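Stories > Short Fiction > The White Desk

The White Desk
May 12, 2018
By Adelmo Cirillo

Dorothy Inskip had until noon to clear the Dawber office. The movers had taken the chairs in January, and what was left went on a list: one long desk, some keys, a drawer that stuck.

She had rented the place for 10 years. The floor tiles were made to look like wood and had never fooled anyone. At some point a person had written "close drawer" on one of them in dark ink. She tried it with a wet cloth, then with her thumbnail, and the words stayed.

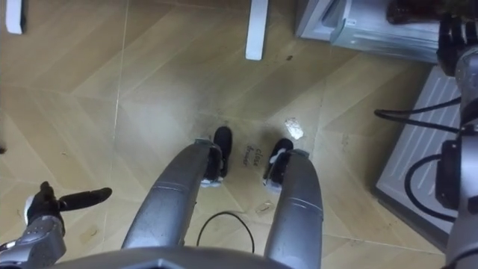 The deposit was 400 dollars. She wondered what the landlord would take off for two words. She swept as far as the door and went back for the desk.

It was a good desk, white, with a curve cut into one end. Her husband used to stand at that end and eat his lunch. Vokel, the buyer, had called from Bukinberg to say he would be late, and to ask if the legs adjusted. She said they did.

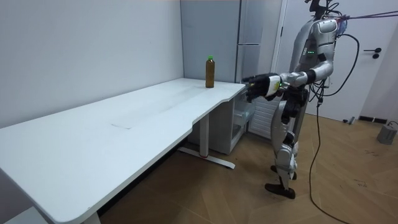 The desk, with the bottle at the far end.

Dorothy looked at the bottle. It had a green cap and something brown in it. She had not bought it. Vokel had never been upstairs. She thought of her husband, who drank cold tea in all weather, and then she thought about the parking meter.
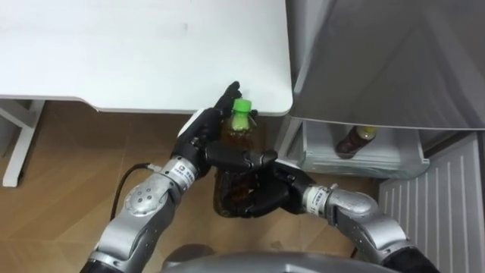 "You can keep the bottle," she told Vokel when he came.

"What's in it?"

"Tea, I think."

He paid her in cash. She went over and closed the drawer.

Comments

marl_t: Did he write it on the floor? I think he did.

Pauline G.: I liked the parking meter.

oldhand: Would have sold the desk sooner.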